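How to post a box of biscuits so they arrive whole

Shortbread is one of the better biscuits to send through the post. It keeps well and there is no icing or chocolate to melt. The trouble is that it snaps, and a long thin box gives it very little protection if something heavy lands on the middle. I send a parcel to my aunt every June and this is the way I pack it now.

What you need

A long slim box of shortbread, unopened
A postal carton at least 4 cm longer than the biscuit box
Corrugated card, cut from an old carton
Plain paper for scrunching (newspaper will do, but the ink rubs off)
Parcel tape and scissors
A ruler and a pen

Start with the biscuit box. Press gently along its length with your fingertips. If it gives in the middle, the biscuits have room to move and you will need the extra layer of card in step 2. Don't open it to look.

Lay it flat on a clear table to measure it. Take the length first, then the width and the depth, and write them down, as a carton that is a touch too short is no use at all. With a long box it is the length that catches people out.

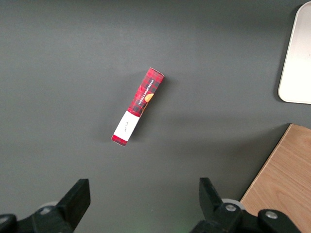 Vanilla shortbread, laid flat.

1. Cut two strips of corrugated card the same length and width as the biscuit box. The ridges should run along the length of the strip. If they run across it, the strip will fold as soon as you bend it.

2. Put one strip on the top of the box and one underneath. If the box felt soft in the middle, use two strips on each side. Hold them in place with a band of tape near each end. Stick the tape to the card only, or it will pull the print off the box when it is opened. If it is a present, wrap the box in tissue first.

3. Scrunch some paper and cover the bottom of the carton. Push it down with your hand. It should spring back a little.

4. Lay the box in, flat side down. Fill the ends first, firmly, then the sides. Most broken biscuits come from the box sliding lengthways and hitting the end of the carton.

5. Fill the top until the flaps just need a light push to close. Shake the carton. If you can feel anything move, add more paper.

6. Tape the middle seam and both ends. Write the address on the largest face.

Weigh the parcel before you go to the post office. Paper adds more than you would think, and mine once went over the limit by 11 g. I took a handful out and it still travelled well enough.

If you are sending more than one box, tape them side by side and treat them as one. Do not stack them crossways.

Comments

Fahy
Does this work for oatcakes? Mine always get there as crumbs.

Sinéad Mac Carthaigh
Used two strips each side as you said and posted it to my son. One biscuit broken out of 21, so I'm happy with that.

Omar
Ridges along the length, that was my mistake. Thanks.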